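Rostau Memorial Chapel, walk-through before visitation

Folding chairs: 384 owned, 12 wobble. Wobblers go in back, where cousins sit.

Guest book: present. Pen: gone again. Chain the next one.

Aisle runner: taped flat. Passed.

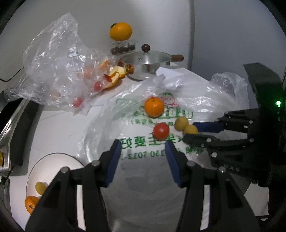
Zdislava Kuruc: The tape lifts by noon. I tripped on it Sunday, carrying the lilies.

Changed to "passed, for now."

Exit sign, side door: lit. Door sticks. Push like you mean it.

Candles: 20 inches from the drapes. They like to creep closer.

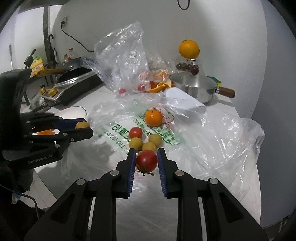 Casket cart brakes: left holds, right is thinking it over. Do not park on the ramp. Clelen has the part on order.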